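Collecting examples at the Kovesden bench

Gallery page of the Tukbridge project, updated 2019-08-20

On this page we show a little of our work with the learning arm. The program does not get rules from us. It gets examples: a person guides the arm through a short task, and the wrist camera and the joint positions are saved together. Until now we have 1,943 of these examples, recorded by Siebe Dekker, Ziad Darwish and me.

Every example gets a short label with the name of the task and the name of the person who guided the arm. Veerle Goossens reads the labels and looks at the beginning and the end of each recording. In the last set she removed 63 of them, mostly because the arm had stopped too early. The others go to training – the next round is planned for November.

The wrist camera gives a close view, and the fingers are always part of it. Click on a picture to see it larger. 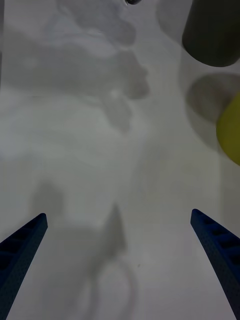 Wrist view with the blue fingers open over the white table. The dark cylinder stands at the upper right.

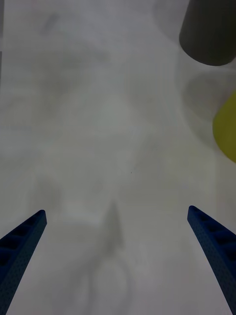
The same table, again with the fingers open, and a part of something yellow at the right edge.

Why do you not make all the examples in simulation?
We tried it with 200 simulated examples of one task, and the arm learned the large movements well. The last small movement before closing the fingers was poor, so for this part we prefer recordings from the real table.

Text: Lieven Martens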